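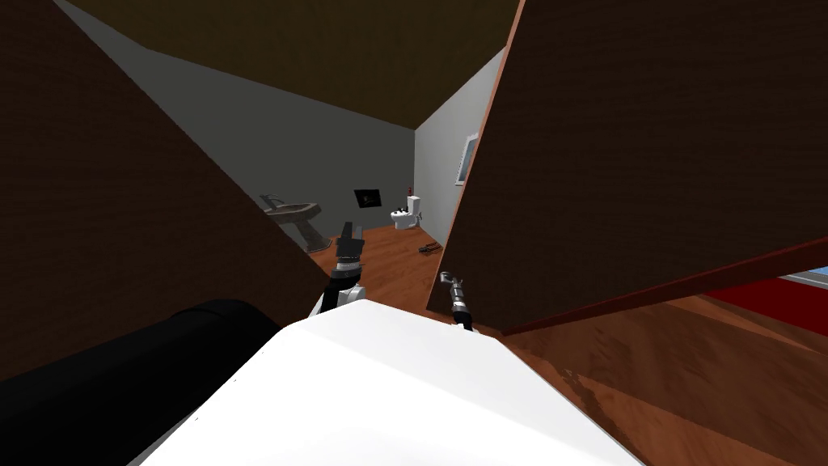 Marnie Oldcastle

Back from the Hemside open day, typing this before I forget it all. Doors at 10, I got there at 9:40 and the line was already down the ramp. Free coffee. Bad coffee.

Hemside is the old mill building, two floors of music people. Bedier has most of the ground floor (guitars, mostly small-body acoustics), Puvus prints sheet music and songbooks upstairs, and Kang does strings in the back half. One ticket gets you into all of it, 6 dollars, kids free.

Started with Bedier. Neck room first. They let you hold a blank before and after shaping and the difference is silly, the rough one feels like a fence post. Fret press is louder than I expected. Guy in front of me asked about left-handed models three times and got the same answer three times — special order, no extra charge. Spray booth was closed, you look through a window and thats it.

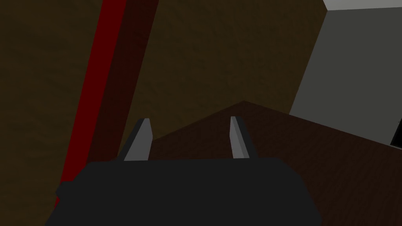
Gripper from behind, two fingers up, wide gap between them.

The try-out room was the best part of the morning. 35 guitars on the wall and you can take down any of them. Everybody played the same four chords, me included. G, D, Em, C, over and over, all in slightly different tuning. I liked the one with the wide neck, serial 1121, no price on it so I asked. Put it back.

Upstairs to Puvus. This was what I came for really. I teach beginners and I buy a lot of their easy books, the ones with chord boxes over the words and no standard notation. They walked us through how a song gets made into three versions: easy guitar, easy piano in C, and the full score. The easy piano one takes longest. Had not guessed that. Somebody has to decide what to leave out, then a second person plays it cold and marks whatever trips them up.

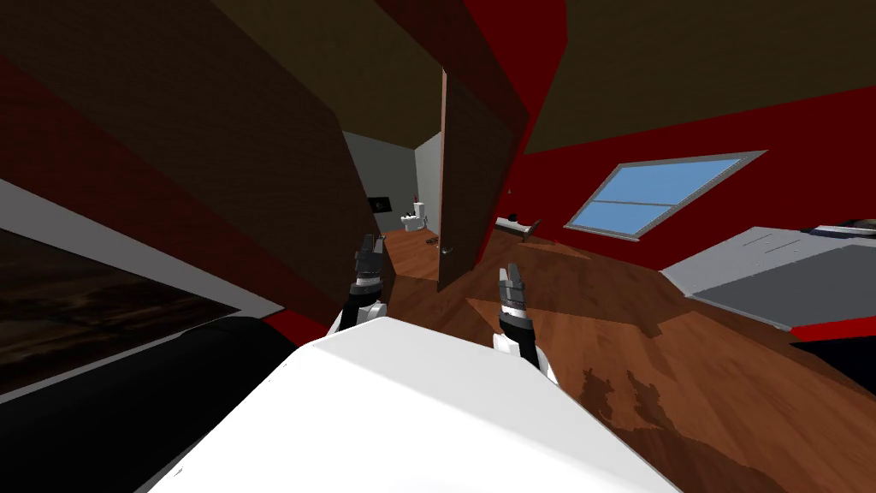
Then the binding table, where you can watch a songbook get folded and stapled. They run 600 copies of a new title to begin with and reprint if it sells. I asked if the page turns are planned. Yes! They try to put them in a rest or at the end of a chorus. Doesn't always work with long verses, and they said so. I brought up the capo chart in book two that's been wrong for ages and it is fixed in the January printing. Good to know, I've been correcting it in pencil.

Lunch was a truck in the lot. Get the dumplings, skip the fries.

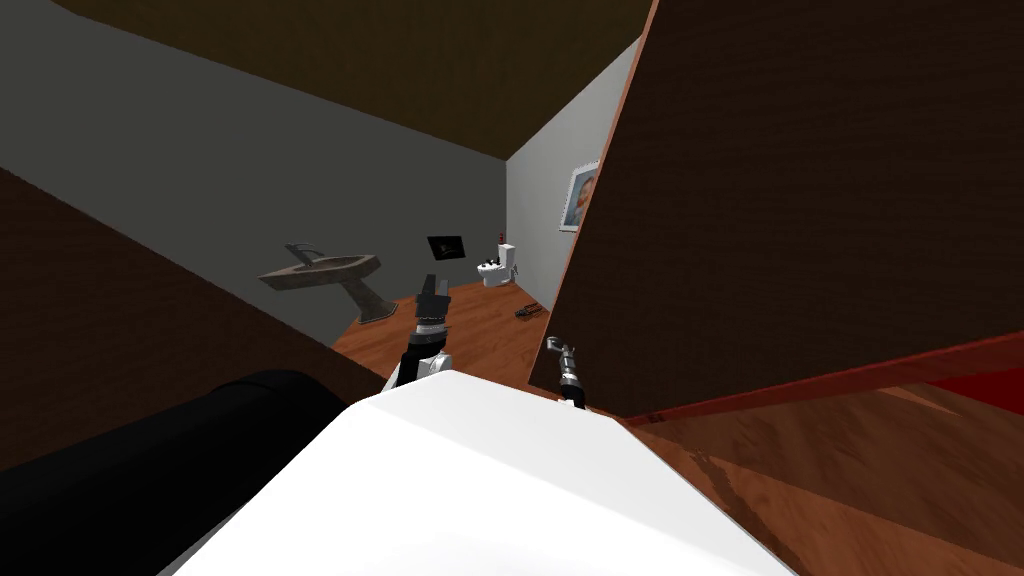 Small bathroom, looking in from above.

Kang in the afternoon. Short tour, twenty minutes, and crowded. Winding machine for the bass strings is hypnotizing, core wire spins and the wrap just feeds on. You get a free set of lights at the end, pick your guage. I took 11s.

Stuff to know if you go next time:

Park in the north lot, the south one fills up first.
Puvus shop takes cards, the Kang counter was cash only.
Seconds bin by the stairs, songbooks with crooked covers, half price. I got four.
Stairs are steep, elevator is around by the loading door, ask at the desk.

Left at 3:30 with a sore hand and a full tote bag. Strings go on tonight if I can find the winder.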